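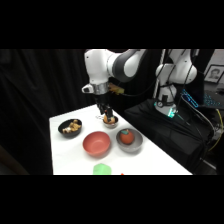 ## Snack table news, and a plea about the biscuits

Hello all! I've been asked to write up the snack table for this month's newsletter, mostly (I suspect) because I'm the one who moans about it. So, a few bits and pieces from the Jendham Reading Group.

First off, we're moving the break. It used to come at the end of the first hour, but by then half of us are fidgeting and Ekene Mohammed has already read ahead to the next chapter, so from now on we'll stop as soon as we've finished the opening discussion. Kettle on at 11, please, if you're the first one through the door.

Second, the kitty. We've got £100 in the tin, which should see us comfortably through to December, and I'd love to spend a little of it on something other than custard creams. Salamatu Babalola brought chin chin last time and I had to be gently steered away from it. She's promised the recipe but warns that it makes enough for a wedding! If you've got something you like making, put your name on the sheet by the coats. Fruit is welcome too, and so are savoury things, especially for those of us who've been told off by the dentist.

Do label anything with nuts in it, please. A scrap of paper will do. Ayanda Sithole can't have them at all and she's too polite to keep asking.

Now, the book. We're still on the Pallwood saga, all 944 pages of it, and opinion is split. I'm loving it (the aunt! the lawsuit over the well!) but Musa Okonkwo says he's only carrying on out of spite. We'll try to get as far as page 300 for next time, so skip the chapter on canal tolls if you must, I did and I've not missed it.

Ifeoma Igwe has two spare copies to lend, one with rather large print. Ring her or catch her at the break. And if you borrowed my blue cake tin after the summer social, I'd really like it back, it was my mum's.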